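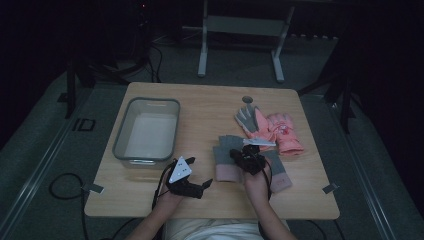 *Fig. 1. Grey knit glove with a pink cuff, with the bin to its left.*

## Section 2: Washing and airing small knits

Welcome back! If you have worked through the first section, your Maneline 657 airer should be standing square on its feet with both side wings locked, and we can get on to the part most people bought it for. Small knits (gloves, mittens, hats, bed socks, baby cardigans and all the odds and ends that live by the front door from October onwards) dry beautifully on the mesh shelf, and they need a gentler hand than the jumpers and towels that go on the upper rails.

### Before you start

Have these to hand:

- a plain plastic bin or washing-up bowl, big enough for the knits to move about in
- a mild wool wash, such as the Jeso sachets packed with your airer
- two clean, dry towels
- the mesh shelf, with its four corner clips

Read the care label on each piece first, and let it overrule anything we say. Some knits are marked dry clean only, and the kindest thing you can do for those is to leave them out of the water altogether.

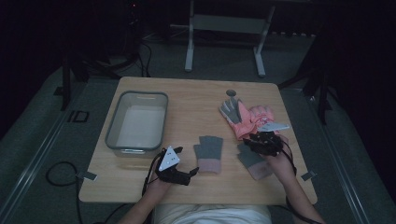 *Fig. 2. Bin placed towards the far left corner of the table.*

### Washing

1. Turn each piece inside out, and give pockets and fingertips a squeeze in case there is a coin or an old tissue in there. Close any zips.
2. Fill the bin halfway with cool water and stir in one sachet of Jeso. A single sachet does a whole bin of small things, so there is no need to be generous with it!
3. Lay the knits in and press them down until they are soaked through. Leave them for ten minutes and go and put the kettle on.
4. Press and release the knits in the water a few times. Please don't rub or wring, however tempting a muddy thumb may look. Rubbing is how felt is made.
5. Tip the water away, holding the knits back with your hand, and refill with clean water of the same temperature. Repeat until the water runs clear.
6. Lift everything out together, supporting the weight from underneath, and lay it on the first towel. Roll the towel up like a Swiss roll and lean on it. Unroll, move the knits to the second towel and do the same again.

> **Caution:** Never put hot water on cold wool, or the other way about. A sudden change can shrink a piece for good, and no amount of stretching will bring it back.

> **Note:** Dark and bright colours can bleed the first few times they are washed. If you are unsure, do them separately, or press a wet corner against a white cloth and see what comes off.

### Fitting the mesh shelf

1. Open both wings of the airer until you hear the click. The shelf is 80 cm long and will not sit flat if either wing is half folded.
2. Hook the two back clips over the lower rail, with the Trirum name facing up.
3. Pull the mesh gently towards you and hook the two front clips. It should feel springy, with no sag in the middle.
4. Run your palm along the underside. If you find a clip sitting crooked, take it off and start that corner again.

The Carbone finish on the rails is smooth and won't mark pale wool, but wipe it down with a damp cloth before the first use all the same, as there may be a little dust from the box.

### Airing

1. Turn the knits the right way out and lay them on the mesh with a little space between them.
2. Pat each one into shape. For gloves, straighten the fingers one by one and smooth the cuff flat. For hats, tuck a rolled flannel inside.
3. Stand the airer somewhere with moving air. A room kept at 21°C with the door ajar suits most wools very well.
4. Turn the knits over after a few hours, and check the thick parts (cuffs, brims and thumb seams) before you put anything away.

> **Caution:** Keep the airer clear of open fires, heaters and hobs, and do not let children climb on the mesh. It is meant for washing and nothing heavier.

If a piece still smells a touch sheepy when it is dry, give it another day on the mesh by an open window. For stretched cuffs, Heriberto Espinoza in our customer workshop suggests damping the ribbing only, easing it narrower with your fingertips and letting it dry flat again. You may need to do it twice.

Section 3 covers jumpers and other heavy pieces, starting with the upper rails.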